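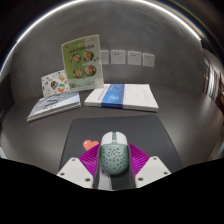
The green and white mouse, held in a gripper above my desk.

Aslow Lane Assist Kit, a review after 2,000 miles
By Tanner Bouchard
Dec 9, 2022

My car is from the years when cruise control was only cruise control. You set the speed, it keeps the speed, and if a truck is in front of you, that is your problem. I drive a long way to work, mostly on the highway, and I did not want to buy a new car only to get the help with steering and braking. So in October I bought the Aslow kit, which adds these functions to some older cars, and I have now driven 2,000 miles with it.

I want to say first what the kit is. It is a driver assistance system. It keeps you in the lane and it keeps the distance to the car in front. It does not change lanes, it does not read traffic lights, and you must hold your hands on the wheel and look at the road all the time. The box says this and the manual says it again on almost every page. If you hope to read your mail on the way to the office, please do not buy it.

What you get

The kit has one camera unit that sits behind the mirror, a radar sensor for the grille, a small control box and the cables. The price was 551 dollars for me. The cable set for my car was included, but for some cars you must order it separately, so check the list before you pay. The camera unit feels solid. The plastic cover of the control box is thin and I was a little afraid to break the clips when I closed it.

There is no screen. The messages come as tones and as three small lights on the camera unit. At first I missed a screen, now I do not.

Installation

The manual promises an afternoon. I needed a full day and part of the evening. The camera was easy. The radar sensor was not, as the whole front bumper must come off, and two of my bumper screws were rusted. The bracket for the sensor has long holes so that you can adjust it, but the drawing in the manual shows the bracket from behind and does not tell you so. I mounted it upside down and had to do it again.

If you do not feel sure with this kind of work, pay a shop. The one I asked, Brandes, wanted 400 dollars, and I thought it was too much. After my day in the garage I find the price more reasonable. Check also with your insurance company before you begin. Mine wanted a letter with the model number of the kit, and the answer took longer than the installation.

Calibration is done with a laptop and a program named Vomby. You park in front of a flat wall, tape the printed target on it, measure the distance and follow the steps. The program looks old, and the buttons are so small that a touchpad is not pleasant, but it works. My first calibration failed with the message "target not valid." The reason was that my printer had made the page a little smaller to fit the margins. Print it at full size!

On the highway

This is where the kit is good. On a highway with clear lines the car stays in the middle of the lane, and it does not swing from left to right like the older system in my brother's car. In long curves it keeps a little bit to the inside, which I found strange for the first week. You feel a light force in the wheel, never a pull. If you want to steer against it, it gives up immediately.

The distance keeping is smooth when the traffic is smooth. You can choose between 3 distances. The shortest one is too short for my taste and the longest one invites every driver to go in front of you, so I use the middle one. When somebody does cut in, the brake comes late and then a bit too strong. It was never dangerous, but my wife noticed it each time, with words.

In the city and in bad weather

In the city I switch it off. The lines are worn, there are parked cars, and the system gives up and comes back so often that the tones make me nervous.

Light rain is no problem. In heavy rain the lane function stops with two short tones and the distance function continues, so you must listen carefully which one has left you. I would prefer that the tones were more different. With wet snow on the grille the radar stopped completely, and I had to get out and clean it by hand. A low sun in front of the camera also makes it stop for some seconds, mostly on the same hill every morning.

Compared to the Rorkberg

Before I bought, I tried the Rorkberg kit in a colleague's car for one week. It is quieter with its warnings and the brake is softer. But it has only the camera and no radar, and at night it saw slow trucks later than I did. It is also easier to install, no bumper work at all. For somebody who drives mostly by day on calm roads, it may be the better choice.

Support

I wrote to Aslow two times. The first answer, about the bracket, came the next day and had a better drawing than the manual. The second question was about an update for the late braking. They answered that they are working on it and gave no date.

Good: steady in the lane, radar works well at night, easy to overrule, helpful support.

Not so good: bumper must come off, tones are too similar, late braking when somebody cuts in, thin cover on the control box.

I keep it in the car. I arrive less tired in the evening, and for this I paid the money. If the update for the brake comes, I will write again how it is.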